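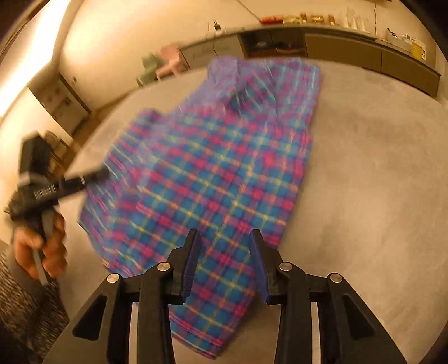

Fadwa El Sherbiny wrote under my last post that she gave up on cloth after a week, and she wanted to know why I don't throw away the bad folds. Doesn't a learner just pick up your fumbling?

Some of it, yes. Fadwa, I have fumbled that plaid so many times that if fumbling were contagious the model would be my twin by now. But I keep a bad fold as long as I rescued it at the end. The ones I toss are where I lost my temper and bunched the thing into a ball. There were 4 of those in February, and I remember each of them.

The tally for the plaid set is 290 takes recorded, 258 kept, 237 labeled. The missing 21 labels are my own fault and will be done when I can face typing "left sleeve in" again.

Floor takes are hard on the knees. Table takes are hard on the lower back. I alternate, so that everything hurts evenly.

Štefánia Štefanec, who reads my notes before they go anywhere, thinks I should slow down at the sleeves. I thought I was slow. Then I played a take back and watched one gripper smear across the shirt like a bus leaving without me. So now I count to two before closing the fingers, out loud, and feel like a dance teacher with one very limp student.

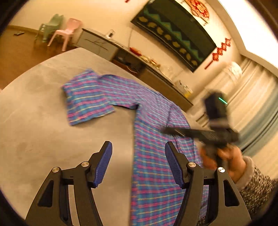 What's next

Stripes, then plain gray, which I'm dreading. With plaid I can at least see when I've gone crooked. After that, towels. Towels have no sleeves and I love them already.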